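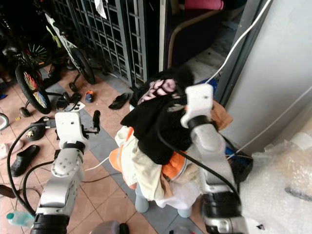
Mostik is a deck building card game for two to five players, designed by Gilles Renaud and put out by Onero, and I've been keeping this page on it since I wore out my first copy. Each player runs a little trading family along a river and starts with the same ten cards, most of them pretty weak. You buy better ones from the market row, and those come in four suits: orange, cream, black and pink. You get a bit of everything and have to make it work!

Play

On your turn you play as many cards as you like, cross bridges if you can pay for them, then buy. Orange cards give coins, cream cards let you draw, black cards mess with your neighbors, and pink cards copy whatever you played last (so the order matters a lot, and I still get it wrong). Bought cards go to the discard pile unless you own the Ferry, which puts one straight into your hand. The game ends when the last bridge is crossed or the market deck runs out. Points come from bridges, plus a few of the expensive cards.

Printings

The first printing was 2,000 copies in a tall box that didn't fit on anybody's shelf. It had 23 bridge tiles and a rulebook with the wrong setup picture for three players, so use the corrected sheet if you have that one. The second printing has a square box and thicker cards. Inger Ravn redid the art for it, and I like her river board so much more than the old one, which was very brown.

Expansions

Makori came first and adds a fifth suit, green, along with storm cards that close bridges for a round. Vistow is smaller, only a solo mode and some new starting families. I play Vistow all the time and mostly leave Makori in the box, though Kolbrún Dalsgaard wrote a long defense of the storm cards in the spring newsletter and she makes some fair points.

Open questions

Can a pink card copy the Ferry? The rulebook says nothing. Davoud Rashti, who edited the second printing, allows it at his table, and I do too.

Page last updated August 26, 2019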